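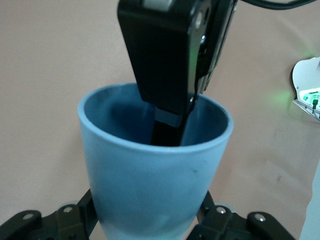 Fig. 1. Light blue plastic cup.

Week 4: Household plastics and washing up
Notes by Laine Vanags

Most plastics used in the kitchen are thermoplastics. They soften when heated and set again on cooling, and this can be repeated many times. The three you will meet most often are polypropylene, polyethylene and polystyrene.

Polypropylene has the highest softening point of the three and is the usual choice for items meant for the dishwasher. Polystyrene is stiff and clear but cracks easily, and oils can attack it.

Staining is a surface matter. Tea and tomato leave colour in fine scratches, so an old item stains faster than a new one. Scouring pads make this worse - use a soft cloth.
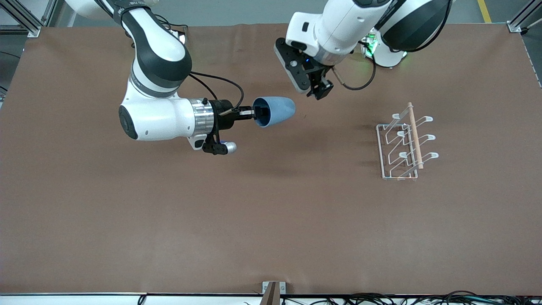
Drying is slower for plastic than for china. China holds more heat after a hot rinse, and that heat drives off the last of the water. Plastic also sheds water poorly, so drops stay where they are.

For the practical, work in pairs. Weigh your item dry, rinse it, let it drain for 30 minutes and weigh it again. Enter both masses in the table and bring it to the May session with Bradley Tindall.

Reading: Chevalier, chapter 2. The section on thermosets can be left until next week.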